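Chapter 3: Mixing Drinks for a Table of Guests

By Imogen Sedgwick
October 26, 2019

When I first taught the evening course at Irkdale, I made the mistake of beginning with recipes. We had 14 of them, all typed up very neatly by my colleague Valentin Radu, and by the end of the first evening every student could read out the quantities for a fruit cup and hardly any of them could make one that tasted the same from the first glass to the last. So this chapter begins with stirring, and I hope you will bear with me, for it is a pleasanter subject than it sounds!

A cold drink made from juice, syrup and water is a mixture of liquids that do not weigh the same. Syrup is the heaviest of them and likes to sit at the bottom. If you pour it in last and hand the glass straight over, your guest will sip something thin and watery to begin with and then (just when they have made up their mind about it) get a mouthful of pure sugar. Sometimes we want layers, of course, and we shall come to those pretty striped drinks later in the chapter, but a layered drink ought to be layered on purpose.

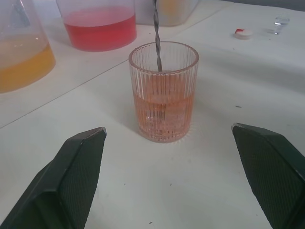
The long spiral stirrer is the tool I would press on any beginner. A teaspoon is perfectly good in a teacup, but in a tall glass your knuckles reach the rim before the bowl of the spoon has done much good at the bottom. With a twisted stem you can reach right down to the base, roll it between finger and thumb, and let the liquid turn quietly round it. Go gently, particularly if there is anything fizzy in the mixture, and draw the stirrer slowly upwards now and then so that the heavier part is carried with it.

Leave yourself room, too. A glass that is half full is a joy to stir, and one filled to the brim will have you mopping the table. Mix first, taste, and top up afterwards from the jug.

Colour is a useful guide while you work. A pale drink in a clear glass will show darker threads where the syrup has not yet blended, although ribbed or fluted glass breaks up the light and can fool you, so do taste as well as look. Rongrong Jia, who shared the teaching with me that December, used to have her students mix one drink in plain glass and one in ribbed, and then compare their notes before going any further.

Before you turn to the first exercise, put out your jugs, a glass, a stirrer and a cloth, and read the section on measuring through to the end.

Last updated: October 26, 2019
© Pluvemar Books. All rights reserved. Contact us | Back to top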